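Notes for the open day talk, Pandetholm hall, 2 April 2024
Speaker: Henok Gashaw
20 minutes plus questions. Wayne has the clicker.

Opening. Say hello, thank Cernura for having us. Ask who has been to a robot lab before (wait for hands, really wait, last time I rushed it). Then: I went on one of these visits thirteen months ago as a guest, stood at the back, and I have been talking about it at dinner ever since. So if you came in mostly for the coffee, be careful.

Why kitchens. People expect cars and welding when they hear the word robot, and I love that stuff too, but a car plant is built so the robot always knows where everything is. Your kitchen drawer was not built for anybody! Things lean on each other. Handles overlap. You put the spoon back differently every night and never think about it, and that small difference is a whole day's work for us. Pause here. Let them picture their own drawer.

Mention that the group upstairs has 300 practice runs on putting utensils away and taking them out again, and that they want 1,000 by July. Don't go into how the runs are stored. Wayne did that at Sandari and we lost the front row.
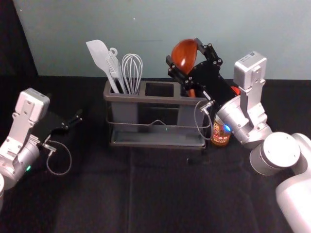
My favorite thing to talk about is grip, so slow down on this slide. A hand is soft and wraps around things. Two flat fingers have to choose a spot and squeeze, and the spot matters a lot. Look at the ladle on the right: it's standing with its bowl up, so the fingers have closed at the top end, with a round bowl and a handle to deal with together. Now compare the whisk over on the left. Ask the room where they would grab it. Somebody will say the wires, somebody will say the handle, and the handle is down inside the caddy. Let them argue for a minute, this is the best part of the talk.

Two arms. The question I get every time is why you'd want two if only one is holding something. Give them the jar lid answer: try opening a jar with one hand when you get home. Also holding a bowl still while you stir, folding a towel, passing something from one side to the other. Each arm has its own camera at the wrist, so there's a close-up view to go with the wide one. I find the close-up views completely addictive to watch and you should say so, Henok, don't play it cool.

Things that are still hard (keep it straight, they'll like it better):
Shiny stuff. Reflections move when the camera moves.
Things that touch each other. Pull one and the neighbor comes along for the ride.
Knowing when to stop. A person feels the handle hit the bottom and lets go.

Demo handover. Wayne Bouchard takes over the mic and walks the group to the bench, 13 people at a time, the rest stay with me for the Vermeulen clip. Remind everyone to stay behind the tape and that they can ask for a run to be repeated. If a run goes wrong, leave it and let people see it. At my first visit a spoon landed on the floor and the whole room leaned in closer. I learned more from that spoon than from the brochure.

Questions I should be ready for: how long does one run take, can it do dishes, what does it cost (send to Wayne), can my kid try it. Yes to the last one, after the second group.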